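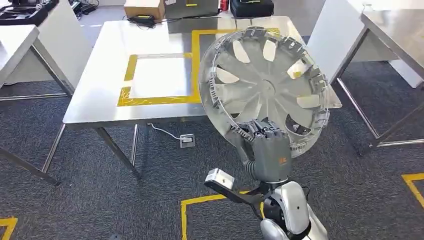 Ten-spoke wheel cover, held by the rim. Retaining clips around the outer edge.

Wheel cover works loose, clips look intact

Posted by Yee-man Shek

I have a set of plastic wheel covers on plain steel wheels. They are the ten-spoke type with a small hub in the center and a ring of clips around the outside. Three of them stay put. The fourth creeps outward, always the right rear, and I have to push it back in every 200 miles or so. I lost one on the Kurkinville road in January and this is its replacement.

I have checked the clips against the other three covers and can't see a broken one. Is there an adhesive or a zip tie method that people trust, or should I be looking at the wheel itself?

Toshio Aoki

Look at the wheel first. The clips don't hold by gripping the tire. They seat behind a lip on the steel rim, and if that lip is packed with rust or old brake dust they sit too shallow and walk out as the wheel flexes.

Take the cover off and run a wire brush around the lip. Wipe it down and let it dry. Check for a flat spot or a dent where someone has leaned on it with a tire iron.

Then look at the back of the cover. If yours has a separate wire tension ring, it should sit behind every clip with none skipped. A ring that has slipped off one or two clips looks fine from the front. Some rings have a kink that has to line up with the valve stem – if it doesn't, one side never seats. Your cover may be molded without a ring, in which case ignore this part.

To refit, line up the valve opening, set that side first, and work outward in both directions with the heel of your hand. Don't use a hammer. Cold plastic cracks at the base of the clip, so do it indoors in winter if you can.

I would not glue it. You will need it off the next time you have a flat.

Morena Fabbri

Zip ties. Two through the spoke gaps and around the steel wheel, on opposite sides, trimmed short. Keep them clear of the valve. Mine have been on for 7 months.

Tsutomu Kuroda

Agree with Toshio on the lip. Also confirm the size. Replacement covers sold singly are often one inch off, and a 14 will almost go onto a 15 if you lean on it. The size is usually molded into the back. The tire sidewall gives the wheel diameter after the R.

If the size matches and the lip is clean, swap that cover with the left rear and drive 100 miles. If the problem moves with the cover, replace the cover. If it stays at the right rear, it's the wheel.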